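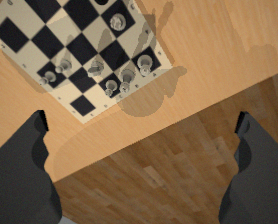

Schwarz-Weiß-Gebäck ohne schiefe Karos

Ich backe Schwarz-Weiß-Gebäck das ganze Jahr über und sehe überhaupt nicht ein, warum das nur in die Adventsdosen gehören soll! Buttrig, mürbe, ein bisschen herb vom Kakao, und beim Anschneiden der Stange freue ich mich jedes Mal wie ein Kind. Seit ich im März für das Frühlingsfest in Sarketitz gleich mehrere Bleche gebacken habe, werde ich ständig gefragt, wie die Karos so gerade werden. Also habe ich meine Notizen zusammengesucht und aufgeschrieben, was bei mir klappt.

Der Grundteig

300 g Mehl (Type 405)
200 g kalte Butter
100 g Puderzucker
1 Eigelb
1 Prise Salz
Mark einer halben Vanilleschote
15 g Backkakao und 1 EL kalte Milch für die dunkle Hälfte
1 Eiweiß zum Kleben

Unbedingt Puderzucker nehmen, keinen Kristallzucker. Der Teig wird damit viel glatter und die Kanten der Streifen brechen beim Schneiden nicht aus. Die Butter schneide ich in kleine Würfel und reibe sie mit den Fingerspitzen ins Mehl, bis alles wie grober Sand aussieht. Dann erst kommen Zucker, Salz, Vanille und Eigelb dazu und ich drücke den Teig zügig zusammen. Wer eine Küchenmaschine hat, kann natürlich die nehmen, dann bitte auf kleiner Stufe und wirklich nur so lange, bis sich die ersten Klumpen bilden. Den Rest macht die Hand.

Teig wiegen und teilen! Ich habe das jahrelang nach Augenmaß gemacht und hatte am Ende immer einen hellen Rest und zu wenig Dunkles. Die eine Hälfte bekommt Kakao und Milch. Den Kakao vorher sieben, sonst hat man später kleine braune Punkte, die sich durch nichts mehr verkneten lassen.

Noch etwas zum Kakao: Stark entölter Kakao macht den Teig trocken und brüchig. Ich nehme schwach entölten, der färbt auch schöner. Wenn die dunkle Hälfte trotzdem reißt, gebe ich teelöffelweise Milch dazu, bis sie sich genauso weich anfühlt wie die helle. Das ist für mich der wichtigste Punkt am ganzen Rezept - zwei Teige, die sich gleich anfühlen, lassen sich auch gleich ausrollen und gehen im Ofen gleich auf.

Kühlen, und zwar flach

Bitte keine Kugel in den Kühlschrank legen. Die ist außen steinhart und innen noch weich, und dann steht man da und prügelt mit dem Nudelholz darauf herum. Ich drücke beide Teige zu flachen Rechtecken, wickle sie ein und lasse sie eine Stunde im Kühlschrank. Ein Rechteck ist auch deshalb so praktisch, weil man später nur noch in die Länge rollen muss und kaum Abschnitte hat.

Ausrollen auf einen Zentimeter

Hier lohnt sich ein kleines Hilfsmittel. Ich lege links und rechts vom Teig je eine Leiste von einem Zentimeter Stärke hin und rolle mit dem Nudelholz darüber. Dicker oder dünner geht dann gar nicht mehr! Wer keine Leisten hat, nimmt zwei gleich dicke Schneidbrettchen oder zwei Bücher in Frischhaltefolie. Ausgerollt wird zwischen zwei Lagen Backpapier, ganz ohne Mehl auf der Arbeitsfläche, denn Mehl zwischen den Streifen ist Gift für den Zusammenhalt.

Danach die Platten samt Papier auf ein Blech ziehen und noch einmal zwanzig Minuten kalt stellen. Mein Kühlschrank ist zu schmal für das Blech, ich nehme im Winter den Balkon und im Sommer ein großes Holzbrett, das diagonal gerade so hineinpasst.
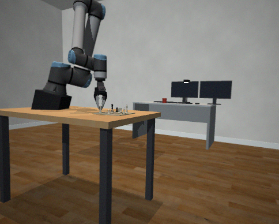

Schachbrett und Roboterarm auf einem Holztisch

Schneiden und Stapeln

Für zwei Stangen mit Karomuster braucht man neun helle und neun dunkle Streifen. Jeder Streifen ist einen Zentimeter breit und einen Zentimeter hoch. Ich schneide mit einem langen, glatten Messer am Metalllineal entlang und drücke dabei senkrecht nach unten. Nicht ziehen, sonst werden die Streifen oben schmaler als unten. Zwischendurch wische ich die Klinge mit einem feuchten Tuch ab, vor allem beim Wechsel von dunkel zu hell.

Gestapelt wird in drei Lagen zu je drei Streifen:

Stange 1: hell, dunkel, hell - dunkel, hell, dunkel - hell, dunkel, hell
Stange 2: dunkel, hell, dunkel - hell, dunkel, hell - dunkel, hell, dunkel

Zum Kleben verquirle ich das Eiweiß mit einer Gabel und streiche es hauchdünn auf alle Flächen, die sich berühren. Hauchdünn heißt wirklich: Pinsel eintauchen, am Rand abstreifen, noch mal abstreifen. Bei zu viel Eiweiß rutschen die Streifen gegeneinander und man bekommt Parallelogramme. Schmecken tun die auch, keine Frage.

Wenn beide Stangen stehen, wickle ich sie fest in Frischhaltefolie und drücke sie rundum mit zwei Linealen oder Brettchen in Form. Vier Seiten, immer wieder drehen, mit Gefühl. Dann müssen sie mindestens zwei Stunden in den Kühlschrank, über Nacht ist noch besser.

Quyên Trương hat mir dazu einen Trick verraten, den ich seitdem jedes Mal benutze: Sie legt die eingewickelte Stange in eine schmale, leere Schachtel von Alufolie und kühlt sie darin. Die Kanten bleiben scharf und nichts liegt sich platt. Großartig!

Mit Mantel oder ohne?

Viele Rezepte sehen noch eine dünne Hülle aus hellem oder dunklem Teig vor. Ich mag beides. Mit Mantel sehen die Plätzchen ordentlicher aus und kleine Fehler an den Außenkanten verschwinden. Dafür einfach Teig drei Millimeter dünn ausrollen, mit Eiweiß bepinseln, die Stange darauflegen und einrollen. Die Naht kommt nach unten. Achtung, für zwei Mäntel braucht man mehr Teig, da mache ich gleich die anderthalbfache Menge. 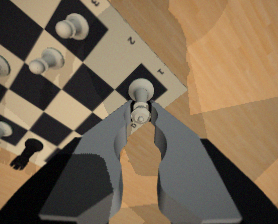
Backen

Die Stangen direkt aus dem Kühlschrank in fünf Millimeter dicke Scheiben schneiden. Nach jeder dritten oder vierten Scheibe drehe ich die Stange um eine Vierteldrehung weiter, dann drückt sich keine Seite ein. Die Scheiben legt man mit etwas Abstand auf Backpapier und stellt das volle Blech noch einmal kurz kalt, während der Ofen vorheizt.

Bei mir sind es 175 Grad Ober-/Unterhitze, mittlere Schiene, 11 Minuten. Jeder Ofen ist da anders, deshalb backe ich immer erst zwei, drei Probeplätzchen. Die hellen Karos sollen hell bleiben! Sobald der Rand Farbe annimmt, raus damit. Sie sind dann noch weich und werden erst beim Abkühlen fest, also bitte zehn Minuten auf dem Blech lassen und nicht sofort umsetzen.

Umluft geht auch, mit 155 Grad, nur trocknen die Plätzchen dabei etwas mehr aus. Für mich nur eine Lösung, wenn zwei Bleche gleichzeitig fertig werden müssen.

Wenn etwas schiefgeht

Die Streifen brechen beim Hochheben: Der Teig ist zu kalt. Fünf Minuten liegen lassen, dann biegen sie sich wieder ein wenig. Gebrochene Streifen kann man einfach aneinandersetzen, das sieht später kein Mensch.

Die Streifen kleben und verziehen sich: Zu warm. Alles zurück aufs Brett und ab in die Kälte, da hilft kein Herumzupfen.

Zwischen den Karos sind nach dem Backen Lücken: Meist war Mehl auf den Flächen oder die Stange wurde zu locker gewickelt.

Das Gebäck läuft breit: Butter zu weich oder Blech noch heiß vom ersten Durchgang. Ich lasse Blech Nummer zwei immer ganz auskühlen.

Was mit den Resten passiert

Abschnitte lege ich ohne viel Kneten zusammen, rolle sie einmal zur Wurst und schneide Taler ab. Das gibt ein herrliches Marmormuster, und meine Familie streitet sich ehrlich gesagt mehr um die Taler als um die Karos. Rostam Mahmoudi wälzt seine Restewurst vorher in gehackten Pistazien und einer Spur Kardamom - unbedingt probieren!

Aufbewahren und einfrieren

In einer gut schließenden Blechdose halten die Plätzchen drei Wochen, mit Backpapier zwischen den Lagen. Keine stark duftenden Sachen in dieselbe Dose, Mürbeteig nimmt Zimt und Anis sofort an.

Rohe Stangen lassen sich wunderbar einfrieren, fest gewickelt und in einem Gefrierbeutel bis zu drei Monate. Zum Backen lege ich sie abends in den Kühlschrank und schneide am nächsten Tag wie gewohnt. Eine Stange liegt bei mir eigentlich immer im Fach, ganz hinten neben den Erbsen, und wenn sich Besuch ansagt, riecht die Küche ruckzuck nach Butter und Vanille.

Zuletzt aktualisiert: 1. Mai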